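Prernstead Home Robotics Review Group
Minutes of the meeting held Fri 24 November

Present: Korkor Quaye (chair), Yee-man Hsueh, Guilan Jin, Tariq Memon, Ona Kütt (minutes)

1. Welcome. Korkor thanked everyone for coming out on such a cold evening, and thanked Guilan especially for the dumplings, which were gone before item 2. The September minutes were accepted as written.

2. Kornier simulation kit, trial license. Tariq has now spent 14 evenings with the household package and was good enough to take us through it on the big screen. He began with the gripper view, which he likes very much for close work, though he did say it takes a little while to get your bearings in it.

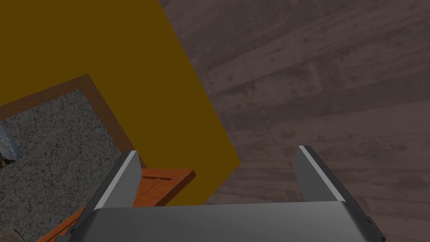 Yee-man asked whether the license covers more than one seat. It covers 4, which should suit us nicely, at $89 a month against $68 for the Golley kit we looked at before. Guilan felt the extra money was fair if the support desk answers its mail, and Tariq reported that it has so far been prompt and really very kind to him.

There was a good long talk about the two-armed robot and whether beginners ought to start with just one arm. Yee-man thought they should, and Korkor was happy either way.

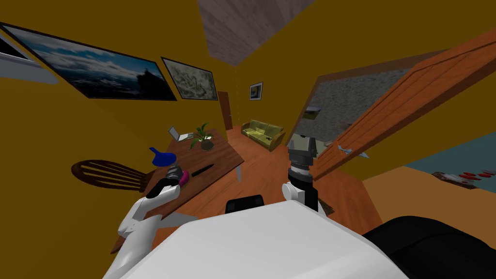 Kornier household package: left gripper holding a magenta object at the table.

3. Actions. Tariq to ask Kornier about a yearly rate. Guilan to return the Golley loan disk with our warm thanks. Ona to book the Liu Room again for next month.

Meeting closed at 9:10 p.m.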